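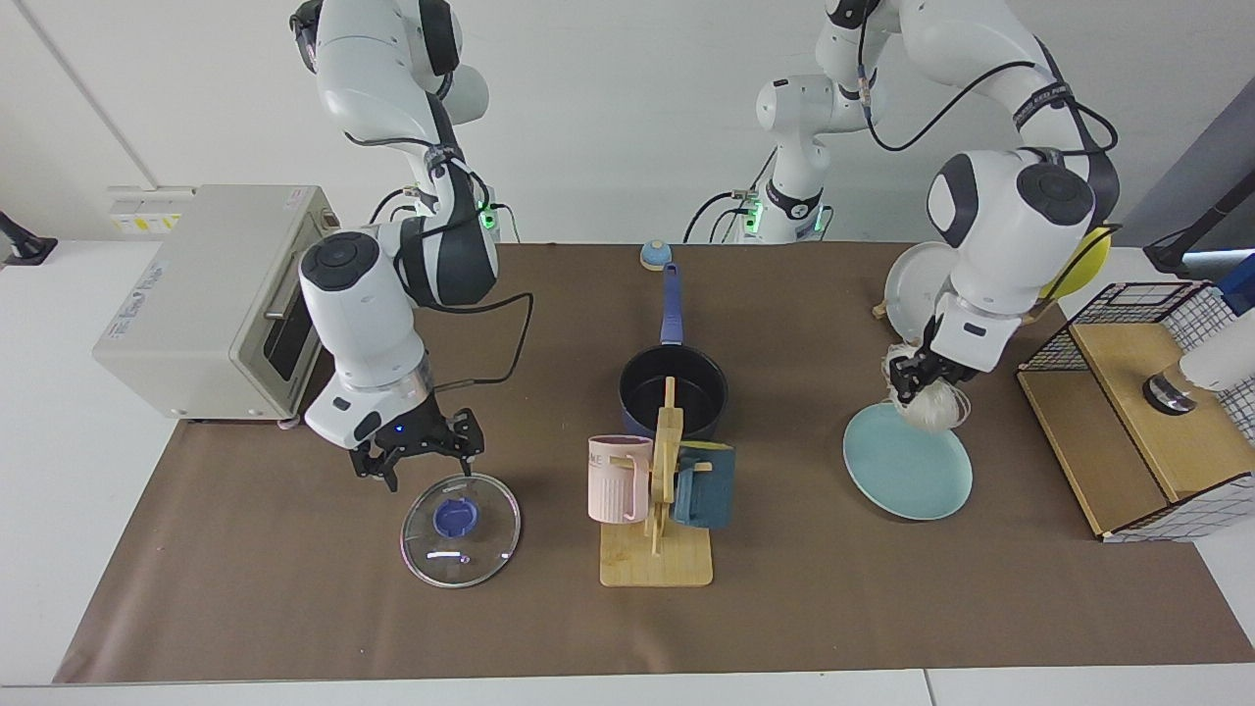 Fleltodo is looking for residents of Standmont who tried to get or renew an identity document in the last two years, and who are willing to tell us how it went. We want to hear about the lines, the lost forms, the fees that were on no price list, and the days of work you missed. Small things are welcome too. One woman told us that she put her papers down on the kitchen table, next to the toaster oven and a glass pot lid, and filled in the same form three times before the office accepted it.

Your account will help us write a public report on registration offices, planned for November. So far we have 329 written accounts, but only 11 are from people older than 70, and we would like many more of these.

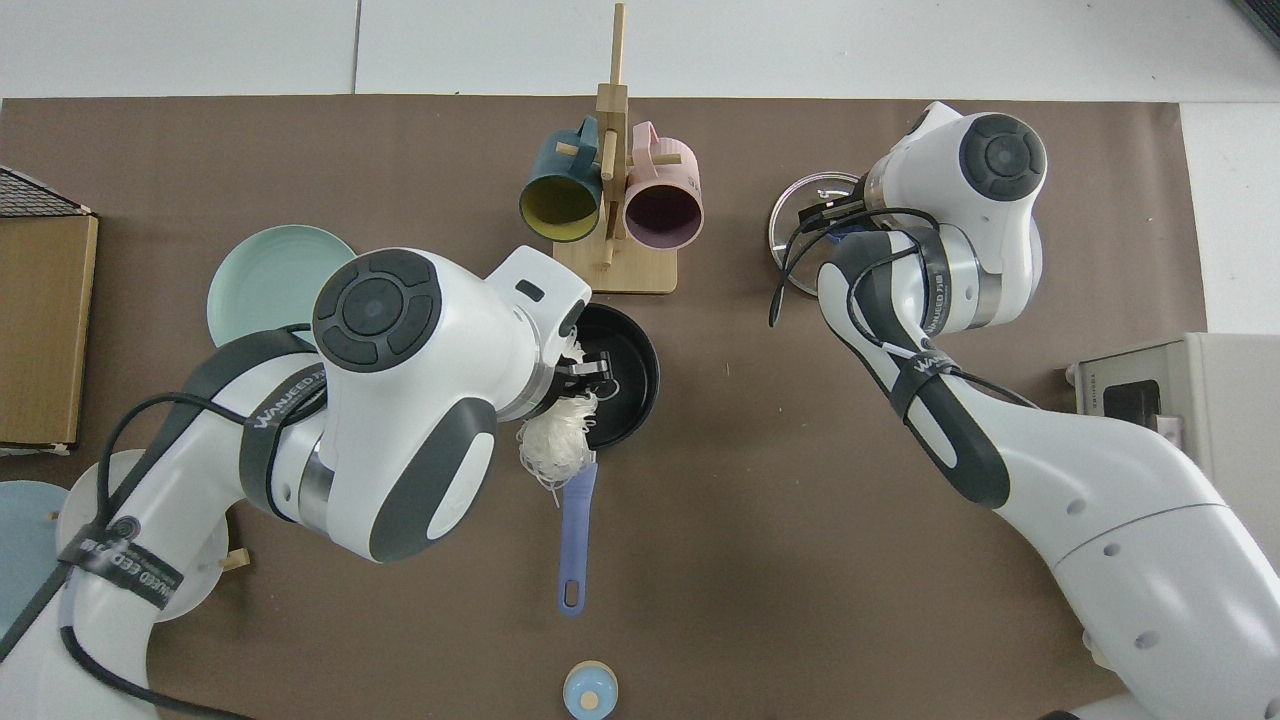

## Who can take part

- You are 18 or older and live in Standmont or Sedgwick.
- You visited a registration office in person, for yourself or for a family member.
- You can give us one hour for a talk, by phone or face to face.

It is not necessary to have received the document in the end. If you paid somebody an extra fee, you can still take part — we do not publish names, and we do not pass them to the offices.

## How to apply

Write a few lines to Evie Ellwood at Fleltodo, or leave a letter at our desk in Plikis, room 76. Please say which office you visited and what language you prefer. Ojārs Jõgi makes the appointments and will call you back in the evening. Travel by bus is paid, please keep your ticket.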